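Walleo Match Card Data, README

Results and entrance segment timings from televised wrestling cards, collected by Walleo and maintained by Paltus. Version 4, last updated in March.

Contents
matches.csv: 1662 rows, one per match
entrances.csv: start and end of each entrance, in seconds
shows.csv: 57 shows, with venue and network

Notes
Battle royals are stored as one match with up to 20 entrants. Dark matches are left out. Ring names follow the on-screen graphic for that night, so one wrestler may appear under several names. Use wrestler_id to join.

Known issues
Entrance times for the Norelden shows include the commercial break. 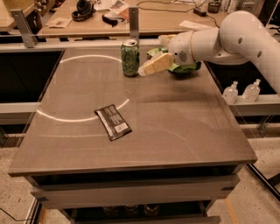

Pascal Rey: The tag team rows in matches.csv list only the legal man at the finish. Could the partner get a column too?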